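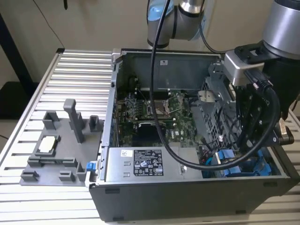 Besuch bei Sakent in Clomenmont, 7. August 2019

Zum Tag der offenen Tür war ich eigentlich wegen der Führung durch die Fräserei angemeldet. Die fiel aus, also bin ich fast den ganzen Nachmittag in der Rechnerwerkstatt geblieben. Dort geht es um die Frage, ob ein Roboterarm einem Techniker die Arbeit an alten Bürorechnern abnehmen kann.

Eoin Mac Carthaigh leitet die Werkstatt. Pro Monat kommen 300 Geräte herein, fast alle von Behörden und Schulen. Gehäuse öffnen, Prozessor tauschen, Speicher prüfen, zuschrauben. Ein geübter Mensch braucht dafür nicht lange, aber die Leute fehlen.

Geübt wird an einem Dell-Tower, der offen auf der Seite liegt. Der Prozessor steckt in einem Halter auf einer grauen Vorrichtung aus dem 3D-Drucker, der Sockel auf der Platine ist leer und aufgeklappt. Der Arm soll den Chip holen und einlegen. Das klingt nach wenig. Verkantet der Chip, sind die Kontakte verbogen und die Platine ist Schrott.

Virgilio Quiambao hat die Versuchsreihe betreut und zeigte uns die Liste: 351 Versuche, davon 200 ohne Eingriff. Für eine Werkstatt reicht das nicht, das sagte er auch gleich dazu. Am meisten Ärger machen die Kabel. Ein Netzteilkabel hängt in jedem Gehäuse ein bisschen anders, und was ein Techniker mit dem Handrücken wegschiebt, ist für die Maschine eine eigene Aufgabe. Auch der Haltehebel am Sockel wird noch von Hand bedient.

Jemand aus der Gruppe fragte nach dem Haushalt - Spülmaschine ausräumen, Wäsche falten. Quiambao meinte, da sei er vorsichtig. In der Werkstatt liegt wenigstens der Chip immer am selben Platz.

Danach gab es Kaffee und einen kurzen Vortrag von Nuala Phelan über Ersatzteile, von dem ich nur die zweite Hälfte gehört habe. Wer selbst hinfahren will: Der Parkplatz hinter Halle 3 ist klein, der Bus aus Skistumholm hält direkt vor dem Tor. Die Führung durch die Fräserei soll nachgeholt werden, ein Termin stand noch nicht fest.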